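木の天板の手入れと塗り直し 発表者用ノート
Oltwood 主催 木工メンテナンス講習 2024年10月
配布資料あり。スライド送りは手元のリモコンで。

スライド1 表紙
所属と今日の流れだけ話す。前半は塗装の種類と汚れの見分け方、後半は研磨と塗り直し。質問は最後にまとめて受けるが、用語がわからないときは途中で止めてもらってよい。

スライド2 毎日使う天板
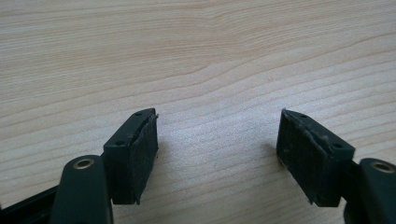
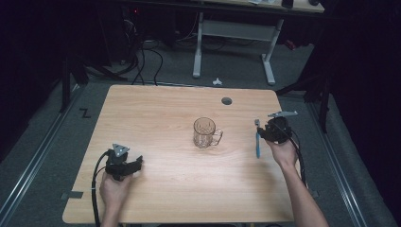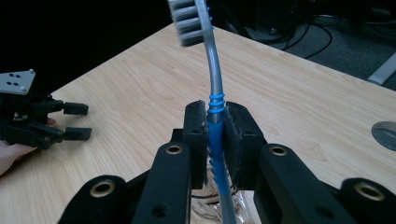
木の天板の手入れは、塗装の種類を見分けるところから始まる。ウレタンかオイルかで、使える洗剤も直し方も変わる。見分けがつかないまま研磨に入ると、あとで色むらになって戻せない。まず目立たない裏側に水を一滴落とし、5分待つ。玉のまま残れば塗膜がある。染みて色が濃くなればオイルか無塗装と考える。次に木目を見る。1枚目のように波打つ細い木目が左右に走る天板なら、拭くのも研ぐのも左右の方向にそろえる。2枚目のガラスのジョッキのような器は、冷たい飲み物を入れると底に水がたまり、オイル仕上げの天板では輪じみの原因になる。溝や穴の縁に詰まった汚れには歯ブラシを使う。毛はやわらかめ、力は入れない。

スライド3 塗装の種類
表を出したまま3分。
ウレタン塗装。表面に膜がある。水に強い。傷が膜を越えると部分補修が難しい。
オイル仕上げ。木にしみ込ませる。触った感じは木に近い。水と熱に弱いが、部分補修ができる。
ワックスのみ。熱い器を置くと白くなりやすい。定期的に塗り足す前提で使う。
ラッカー。古い家具に多い。アルコールで溶けるので、除菌用のスプレーは避ける。
ここで「自宅の机はどれか」と会場に聞く。手は挙げてもらうだけで、個別の話には入らない。

スライド4 汚れと傷の見分け方
輪じみには白いものと黒いものがある。白い輪は塗膜やワックスに水分や熱が入って曇った状態で、乾燥させるだけで薄くなることもある。黒い輪は水分が木まで届いている。鉄の缶を置いた跡が黒いときは、木のタンニンと鉄が反応している。研磨で取れる場合と取れない場合があることを先に言っておく。
油じみは、早いうちなら中性洗剤を薄めた水で拭く。時間がたったものは完全には抜けない。
へこみは木の繊維がつぶれているだけなら、湿らせた布とアイロンで戻ることがある。無塗装かオイル仕上げに限る。ウレタンの上からはやらない。

スライド5 日常の手入れ
固く絞った布で拭き、すぐに乾いた布で拭く。この順番を省かない。
メラミンスポンジは研磨材と同じなので、つやが変わる。
直射日光が当たる場所では、置いてある物の形に色の差が出る。ときどき位置を変える。
エアコンの風が直接当たると、端から割れることがある。2月は加湿をしていても天板の近くは乾いている。Sial の温湿度計の画面をここで見せる。スライド右下の小さいほうの図。

スライド6 研磨の手順
番手は100番から始める。傷が浅いときは180番からでよい。
100番、180番、240番の順。途中を飛ばさない。
木目に沿って動かす。横切ると細かい傷が残り、オイルを塗ったあとに浮き出る。
当て木を使う。指だけで研ぐとくぼむ。
角は最後に軽く。突板の天板は表面の木が薄いので、下地が出る前に止める。無垢か突板かは木口を見ればわかる。木口の写真は配布資料の後ろのほう。
粉は掃除機で吸ってから、固く絞った布で一度拭く。
実演用の板は前の机に出しておく。回覧はしない。

スライド7 オイルの塗り方
今日の説明は Tindura のオイルを使う前提。別の製品を使う人は缶の表示に従うこと。
布に少量を取って薄くのばす。15分置いて、残った分をすべて拭き取る。拭き残しはべたつきになり、ほこりがつく。
一晩置いて二回目。二回目の前に400番で軽くなでる。
完全に乾くまで14日。その間は水拭きをしない。熱い鍋も置かない。
片面だけに厚く塗ると反りの原因になる。裏側にも一回は塗る。

注意(必ず読み上げる)
オイルを拭いた布は自然発火することがある。丸めてごみ箱に入れない。水を十分に含ませてから、自治体の決まりに従って捨てる。

スライド8 事例
Brerier の食堂の天板。ウレタンの膜が縁から剥がれ、間に水が入って黒ずんでいた。部分補修は見送り、全面を研ぎ直してオイルに変えた。
作業前と作業後の断面図を並べて出す。縁の部分を指す。
オイルに変えたあとは塗り足しが必要になる。先方では年二回で運用している。手間が増えることは、仕上げを変える前に使う人に伝えておく。
時間が押していたらこのスライドは短くする。

スライド9 道具と材料
サンドペーパー各番手、当て木、綿の布、手袋、オイル、密閉できる金属缶。
電動サンダーは平らな面だけに使う。縁と角は手で。
費用の目安を聞かれたら、サンドペーパーと布で1,000円。オイルは容量によるので配布資料の表を見てもらう。

質疑で出そうなこと
食品を直接置いてよいか。乾燥後の扱いは製品ごとに違うので表示を確認してもらう。
ウレタンの上からオイルを塗れるか。しみ込まないので塗らない。
色を濃くしたい。着色オイルは先に端材で試す。同じ樹種でも板によって色が違う。
集成材の継ぎ目が開いた。研磨では直らない。接着の話になるので今日は扱わない。

片付け
実演の板は立てて乾かす。使った布は水を張った缶へ。会場の返却は17時まで。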